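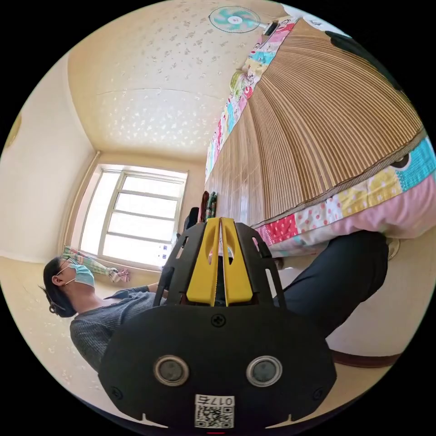
Figure 3. Black hand-held gripper with two slotted yellow fingers.

3.2 Load handling at the Kulgate yard

The yard at Kulgate stores concrete paving blocks on open ground and moves them with two lift trucks fitted with side clamps. Each layer is picked up without a pallet, so the clamp pressure has to hold the outer rows tight enough to carry the inner ones. Cuervo and Pruvost set the pressure by block type and left it unchanged through a shift.

We took the truck logs from January and kept every lift that had both a pressure reading and a mast height. Of 3000 lifts in the log, 2982 met this rule. The rest were dropped, mostly for a missing height value at the start of a shift.

Lifts were split by surface. The north lanes are paved, while the lanes next to the Girnard shed are packed gravel and drain poorly.
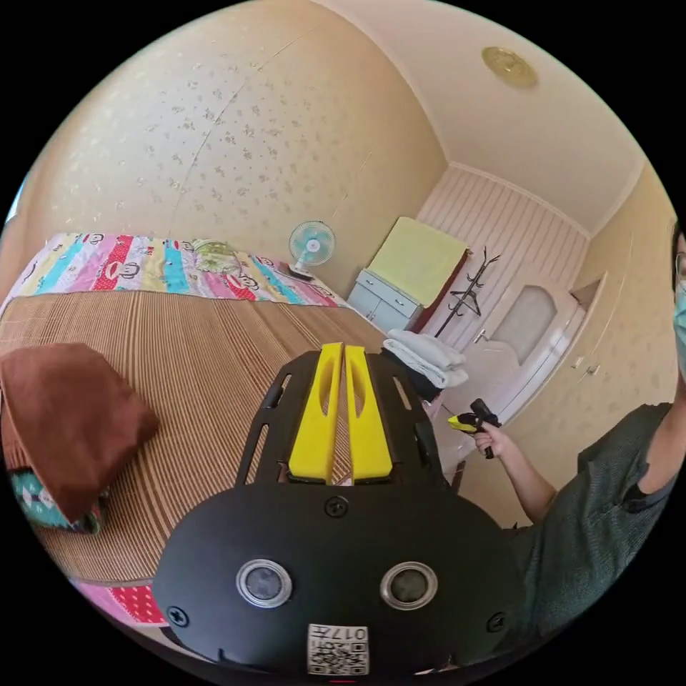
On gravel, drivers slowed down well before the stack and made more small corrections to the mast tilt. The median time from first contact to full lift was 60 seconds, and it varied more between drivers than between block types. Albane Pruvost had seen the same spread at the Paucar plant, where the trucks were older but the clamps came from the same supplier.

Pressure loss during travel was small on both surfaces. We therefore left it out of the model in Section 4 and kept surface, driver and stack height as inputs. The Nokness trucks, which use a different valve block, are treated separately in Section 5.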